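Buscamos manos para el taller de Nildale (y ganas de ordenar)

Hola, soy Yesenia Condori y llevo el taller de Nildale, un local pequeño, luminoso y, en este momento, bastante patas arriba. En febrero empezamos a reorganizarlo entero y necesito a una persona que me acompañe tres meses, con posibilidad de quedarse después si nos entendemos bien.

Os cuento de qué va el trabajo. Tenemos 48 cajones de piezas pequeñas: tornillos, arandelas, fuelles de goma, collarines, tapones, casquillos y un montón de cosas que fueron entrando en cajas de Maruyama y que todavía esperan su etiqueta. Hay que vaciar cada cajón, limpiar lo que haya dentro, separar lo que sirve, apuntarlo en el inventario y devolverlo a su sitio. Suena aburrido, ya lo sé, pero a mí me encanta – pones la radio, te haces un café y se te va la mañana sin darte cuenta.

La otra mitad del puesto es más variada. Se preparan los pedidos que salen para Trivico y Tidora, se revisan las gomas (una goma agrietada no sale de aquí, en eso soy muy pesada), se limpian las piezas de metal con un paño que no raye y se embala todo. Los pedidos grandes los embalamos entre dos. También toca mover alguna estantería, y ahí siempre echa una mano Daichi Yokoyama, que lleva el almacén y es quien te enseñará el sistema de etiquetas durante la primera semana.

El horario es de 22 horas semanales, por las mañanas, de nueve a una y media más o menos, y los días los acordamos contigo. El inventario tiene ahora mismo 3625 referencias, así que no espero que te lo aprendas! Con que sepas buscar en una hoja de cálculo y escribas con letra legible me vale.

Qué me gustaría encontrar: alguien con paciencia, que no se agobie si le interrumpen y que pregunte cuando no sepa dónde va algo. Si has trabajado en una ferretería, en un almacén o en un taller de reparación, cuéntamelo, aunque no es imprescindible. Yo vengo de una papelería, así que imagínate. El castellano hace falta para el día a día y un poco de inglés viene bien para leer los albaranes.

Ofrecemos contrato desde el primer día, ropa de trabajo, una taquilla y cafetera compartida (las galletas van por turnos). Se llega bien con el autobús 44, que para en la esquina, y hay sitio dentro para dejar la bici.

Para apuntarte, mándame unas líneas desde el formulario de contacto de esta web, a mi nombre, contando quién eres, qué has hecho y qué mañanas te vienen mejor. No hace falta carta formal ni foto. Contesto a todo el mundo, aunque a veces tarde unos días – si ves que pasa una semana y no digo nada, escríbeme otra vez sin apuro. La entrevista es en el propio taller, dura media hora larga y te enseño los cajones.

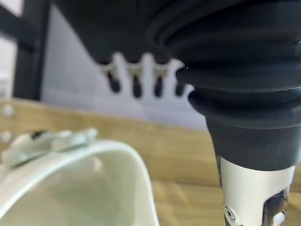
Goma negra y metal claro, en Nildale.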